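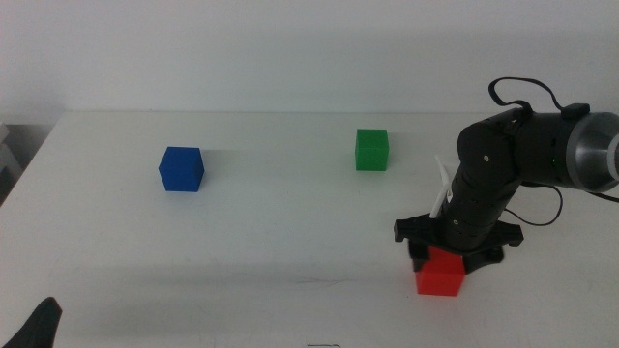 Gripper at the red cube, Wendholm robotics club.

Progress report to Temness, 2023-08-15

The students have spent 3 of the 6 months on block stacking. I remain unconvinced that a neat tower means they understand the code – most of it was

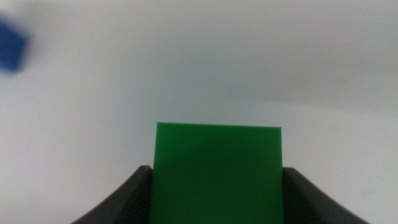 copied from last year's team, and only Doaa Ashour's group rewrote the grasp routine. Their logs are thin.

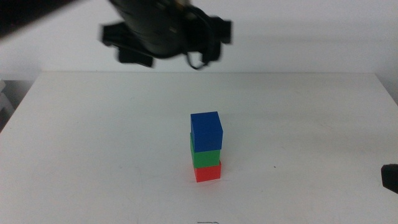
Budget and next steps

More than 4,000 is unspent. I would hold it until October and ask for 5 logged trials first.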